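Subject: Re: [cluklow-menders] Alluva cold-water enzyme soak, any good?

On a January evening at 9:40 pm, a member of the Bloxham group wrote:

> I've switched the whole household over to Alluva and I'm sold.
> The label says it restores color and "re-knits" tired cotton
> fibers, and I swear my old shirts feel thicker after one soak.
> It's 2 capfuls to a sink of cold water, leave overnight, rinse.
> The Rallo people stock it and they say they've had no complaints.
> Has anyone else on the list tried it? I think we should put it
> on the recommended page.

I've tried it, and I'd vote against the recommended page for now.

I'll start with "re-knits," which bugs me the most. Cotton yarn gets thin because little bits of fiber break off and leave. They're in your lint trap. A liquid can't put them back, and it can't loop a broken stitch around its neighbor either. What a liquid can do is leave something behind on the cloth, and a shirt with something left on it may well feel thicker. Fabric softener does the same trick and we've been telling people to go easy on that for years. I'd like to know how the shirts feel after three ordinary washes with no Alluva in them. If they still feel thicker I'll eat my words.

Color is a murkier business. Enzyme products that chew off surface fuzz are real, and a dark shirt with less fuzz on it does look darker. Fine. But the fuzz is part of the shirt. You are paying to have a little of your shirt removed, and if you do it every week you'll get to the bare yarn sooner. I can't tell from the label whether Alluva has that kind of enzyme in it or the kind that only goes after food and sweat. It just says "enzymes." I wrote to the address on the back and got a coupon.
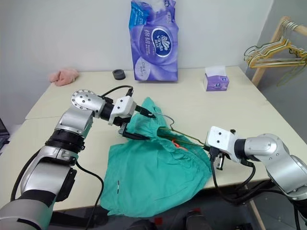 Then there's "leave overnight." Almost anything works if you leave it overnight. Plain cold water with a spoon of ordinary detergent will shift a lot of grime in eight hours, and so the comparison people are making in their heads (soaked with Alluva versus tossed in on quick wash) isn't a fair one. I did a small side by side at my sink. Same pack of dish towels, same tomato sauce, one bowl with Alluva and one with the cheap powder, both cold, both left until morning. I couldn't tell them apart afterward, and neither could my sister, who was not told which was which. One pair of towels proves very little, I know. It's still one more pair than the label offers.

As for no complaints at Rallo, how would they hear of any? If I buy a bottle of something and it does nothing, I don't walk back across town to announce it. I shove it under the sink behind the other bottles. The store also has a shelf of the stuff to move.

Price, for those who haven't looked. The big bottle is 572 ml, an odd size that makes it annoying to compare with anything else on the shelf, and I doubt that was an accident. The front claims "fiber care for 2000 garments," and I have no idea how they get there. A bottle doesn't last me 5 sinkfuls if I go by their capfuls, and I don't fit hundreds of garments in a sink. Maybe they mean socks. Maybe they mean doll socks.

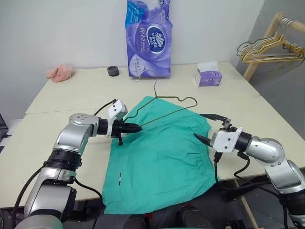
Now the part where I'm less sure of myself. Somebody at the last Cluklow swap told me it got an old deodorant stain out of a cotton top after nothing else would. I believe the stain went. I don't know what else had been tried, or for how long, or how hot. Those stains are stubborn and I'd be glad to have something that works on them, so if anyone has a top with a stain under both arms, please do one side with Alluva and the other with plain powder, same time, same water, and tell us what you get. Bad results too. We only ever hear about the good ones on here.

Please don't try it on wool or silk in the meantime. The label says "all natural fabrics" in big letters, and then on the back in tiny ones it says to test first on animal fibers. Some enzymes eat protein, and wool is protein. I would not want a new member reading our page and dropping a good sweater in the sink overnight on our say-so.

For the page itself, I'd leave the laundry section the way it is: wash less often, inside out, cold, hang to dry, fix the seam before it goes in. It's dull and it costs nothing. If we must mention Alluva, put it under "members have asked about" with no stars next to it, and take out the word "re-knits" even if it's in quotes. People skim and they'll miss the quotes.

I have half a bottle left if someone wants it for the stain test. I can bring it to Bloxham next time, but you'll need your own measuring spoon. The cap leaks.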